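Stodska Holiday Share: your questions, answered as plainly as we can manage

What have I bought, exactly?

A share in the Stodska club, which owns a small number of flats and cottages and lets its members take turns in them. You get an allowance of points every March and you spend them on nights. You don't own a particular bedroom, a particular week or the view. One member did try to leave the view to his nephew, and our solicitor still brings it up.

How long does my membership last?

Each share runs for 20 years from the day you sign. After that it lapses, unless you ask to renew it. We will write to you well beforehand, at whatever address you last gave us, so if you have moved house since joining, please say so. A surprising amount of our post goes to people who bought your old place and have no interest in the seaside.

How early can I book?

Bookings for your home resort open eleven months ahead, at nine in the morning. For the other resorts it's seven months. The school holidays at Dornia go by about ten past nine, and we are sorry, but we can't make August any longer. If you miss out, put your name on the waiting list. People cancel more than you'd think, mostly in the week when they remember who they agreed to go with.

Can I save my points for next year?

Yes, once. Points you haven't used can be carried into the following year if you tell us before the end of January. Carried points can't be carried again. Members have proposed a number of ingenious ways round this and Kanokwan Phetsri in the bookings office has heard them all.

Can I borrow from next year instead?

You can, and lots of families do for a big birthday. Bear in mind that next year will then arrive and you will have fewer points in it. We get a steady trickle of calls from members who feel this should have been made clearer. It's in the welcome pack, on the booking page, and now here as well.

What is the annual fee for?

Repairs, cleaning, insurance, council charges, and the slow replacement of everything that guests sit on, spill on or drop. The fee is set each spring and depends on how many points you hold. It's due whether or not you go on holiday. We know that is the least popular sentence on this page.

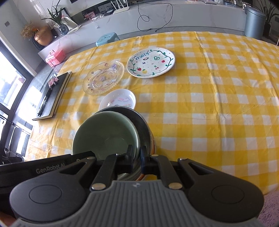

Late payment means your booking rights are paused until the account is settled. We don't cancel stays you have already booked unless the fee is more than two months overdue, and we will ring you before it gets to that. If money is tight, ask for Fadwa Younis in accounts. She can spread the payments over the year, and she won't give you a talk about it.

Can I lend my stay to friends?

Yes. Put the name of the lead guest on the booking and make sure it's an adult. You remain responsible for what they do, so choose friends accordingly. There is no charge for the first guest booking in any year. Further ones cost a small admin fee.

Can I rent my points to strangers on the internet?

Only occasionally, and never as a business. If your spare bedroom has turned into a reservations desk, we will notice.

What will I find in the kitchen?

Every flat and cottage has a cooker, a fridge, a kettle and enough crockery for the number it sleeps, plus a few spares. Sharp knives are supplied, with the usual caveat that they were sharp once. You'll need to bring tea, coffee, oil and anything you feel strongly about.
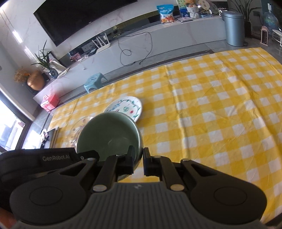
Breakages should be reported before you leave, and small ones are free. We'd much sooner replace a thing than find out about it from the next family, at teatime, with the shops shut. Please don't try to match it yourself, however kind the thought. A plain sage-green bowl on a yellow-and-white checked tablecloth looks very well, and then you go hunting for a second one in the same green and come home with something closer to pea. Leave a note on the worktop or ring the resort, and we'll order from our own supplier.

Can I bring the dog?

At Intarasuk and Skuninano, yes, in the ground-floor units marked on the booking page. At Dornia, no. Two dogs is the limit, and they aren't allowed on the beds. We have met dogs and don't expect miracles, so please bring a blanket.

What happens if I need to cancel?

More than a month before arrival, all your points come back. Between a month and a week, half of them do. Inside a week you lose the lot, though Traian Sima, who looks after late changes, can use some discretion for illness and bereavement. A poor weather forecast counts as neither.

I've had enough. How do I get out?

You can sell your share to somebody else or offer it back to us. We have first refusal on any sale, so send us the agreed price before you sign anything, and allow 20 working days for a reply. Please be wary of companies that ring out of the blue promising to free you from your contract for a payment up front. If one calls, hang up and talk to Ngozi Abubakar on the member desk.

Who do I complain to?

Start with the resort manager while you're still there, as a dripping tap is easier to fix in person. If that gets you nowhere, write to Napaporn Boonyarit at the main office. She replies to every letter, including the ones in capitals.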